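# Milwood Remembers Two Officers, and Asks Drivers to Slow Down

MILWOOD, 5th July. The folding chairs ran out well before the service began, and people stood three deep along the Galbraith Street railings, fanning themselves with their programs and making room for strollers and wheelchairs as best they could. They had come, as many of them do every summer, to see the new stone set beside the door of the police station, with the names of the two Milwood officers killed by a passing car in December while they were helping a stranded driver on the Hinau road.

It was a long service, and it was a good one. The high school band played (a little fast, as they always do when they're nervous, bless them), the names were read, and then the station bell was rung once for each officer. There was hardly a sound from the crowd until the bell had stopped completely.

Morven Morrison, who retired from the department last year and trained both officers when they were new, spoke for longer than she had planned and was thanked for it afterward by a great many people. She talked about night shifts and bad coffee, and about the older of the two singing in the patrol car, and then she turned to the matter that has been on the town's mind all spring.

"I've heard it called an accident so many times," she said. "They had their lights on and their vests on, and there was a whole empty lane to move into. I would like us to use a plainer word when we talk about it, and I would like us to move over."

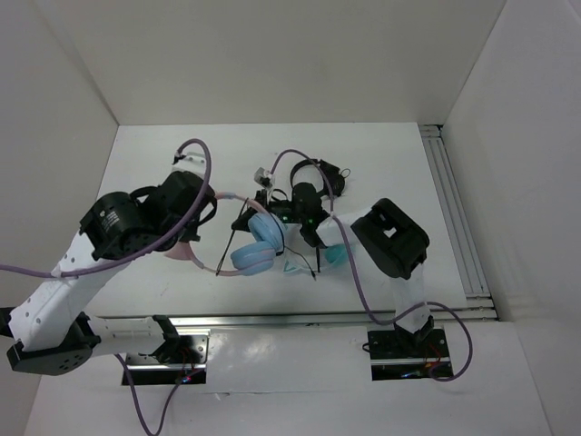 What does the law ask drivers to do when they come up on a stopped patrol car?

Move over a lane if there is one and it's safe to do so, and if there isn't, slow down well below the posted limit until you are past. It goes for ambulances, fire engines, and tow trucks too.

The department says it wrote 724 tickets for this last year, a number that drew a low murmur when it was read out from the steps. Extra patrols will be working the Hinau road through the end of the summer, mostly on the stretch between the grain elevator and the Nerar bridge, where the shoulder narrows and the curve hides a parked car until you are nearly on top of it. The town has also asked the county for flashing signs at both ends of the curve. No answer has come back yet, though several people at the service said they had written letters of their own, and one gentleman had brought his along to show anybody who cared to read it.

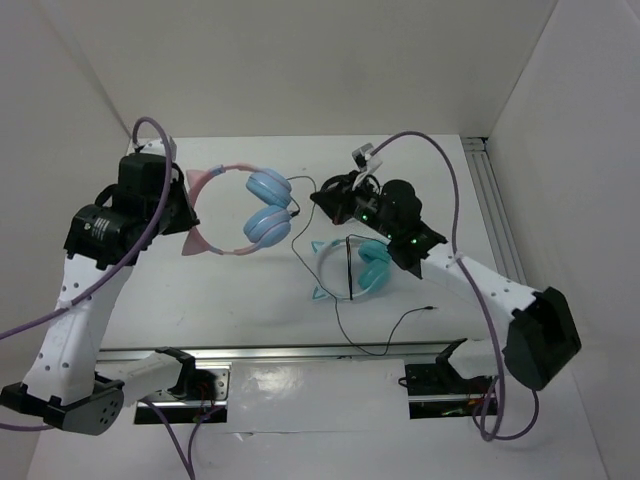
*Two pairs of cat-ear headphones, one with a pink headband and light blue ear cups.*

Afterward there was lemonade and a very generous quantity of pie in the church hall across the way, and the families stayed to shake hands with everyone who wanted to, which took most of the afternoon. The memorial fund had reached 400 donations by the time the hall closed. Part of the money has paid for the stone, and the rest will go to reflective gear for the department and for the county's tow drivers.

Donations can be left at the front desk of the station or at the Milwood library. The stone can be visited at any hour, and the desk officer has asked that flowers be placed to the left of the door so the ramp stays clear.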